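Teaching the arm in the simulator: my notes so far

I promised Humaira Arain that I would write down how I record the demonstrations before I forget the reasons for my settings. She starts on the same work in November, and I think maybe other people will find it useful too. Please excuse my English where it is not so smooth, I learned it mostly from manuals.

At Bondstead we want the arm to handle small labware around a bench instrument. We do not write the motions as code. A person drives the arm by remote control, the computer saves everything, and later a policy is trained on the saved runs. I do almost all of this in simulation, from my desk in Warley, with a hand controller and two monitors. The real bench comes later and belongs to a different team, so I will not speak for them.

When I began I believed the difficult part would be the grasp. I practised grasps for days. But when I looked at my first recordings, the grasp was acceptable and the approach was terrible. I came in from the side, I corrected, I corrected again, and the arm was swinging over the plate like someone looking for a light switch in the dark. A policy learns all of that. If you hesitate, it learns to hesitate, and usually at a worse moment than you did.

So my first rule is to come from above. Bring the wrist over the work with the fingers open, let it point straight down, wait until it is quiet, and only then go lower. It costs a little time in each run. I don't mind. 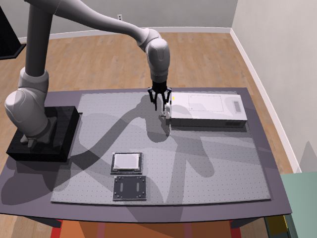 The second thing I had to learn was working close to the instrument. The white box is long and low, and from the main view it looks as if there is plenty of room beside it. There is less than you think. My controller gives no feeling in the hand when the gripper touches something, so I used to push the fingers into the box wall and only discover it in the log afterwards. Now I keep a second view open, from the side, and I check it before every descent. Humaira, if you take only one piece of advice from this post, take this one.

I also had to lower the speed scaling. The default was comfortable for crossing the table and much too quick for the last few centimetres. My colleague Kontogiannis likes to change the scaling in the middle of a run with his thumb. I tried it and I became confused every time, so I use one slow setting for the whole demonstration. His runs are shorter than mine and mine are more even. We have not agreed which is better for training, and we have stopped arguing about it at lunch.

About shadows. In our renderer they are strong, and in the beginning I was using the shadow of the gripper to judge the height. It works quite well! Then I switched on the lighting variation, the shadow moved to another place, and my whole habit was useless. I would recommend to learn without it from the first day. Look at the fingertips and at the holes of the plate behind them, the regular grid is a very good ruler.

So far I have kept 247 demonstrations. I deleted roughly as many, and this was painful because some of them finished the task correctly. I deleted them anyway when the path was ugly. Otard, who does the training on our side, asked me at first to keep everything that succeeded. We made a small comparison with both sets and he changed his mind, although I should say it was a small comparison and I would not defend it in front of a reviewer.

There is one more habit which I want to mention, the start position. For a long time I began every run from the same home pose, because the reset button puts the arm there and I am lazy. The policy was then good from home and lost from everywhere else. Now I drive the arm to some different place before I press record — sometimes high, sometimes out over the far side of the plate — and I begin from there with nothing in the gripper. The fixtures near the front of the plate I also let the program change between sessions, so that I do not memorise one arrangement with my fingers.

It makes the work more tiring. After nine runs in this style I take a break and make tea, and the tenth run is normally better than the ninth was. I tried to do longer blocks and my quality went down in a way I could see even on the plots.

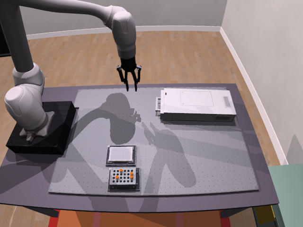 What I still do badly

The release. When I open the fingers I have a tendency to lift at the same moment, and a tube does not like this. I know the correct way is to open, wait, and then lift, and I say it aloud while I am driving. My partner has heard "open, wait, lift" through the door so many times that she says it now when she puts down the shopping.

Also the tube rack in general. The positions are close together and my two fingers need space on both sides, so a tube with a neighbour is a different problem from a tube standing alone. I have only 3 clean recordings of the crowded case and I would like many more before I show them to Otard.

I have ordered another controller, with a softer spring in the trigger, and I hope it helps with the release. The colour is awful but it was the last one in the shop. If somebody has used this kind for remote driving, please write me a comment, especially about the drift in the left stick.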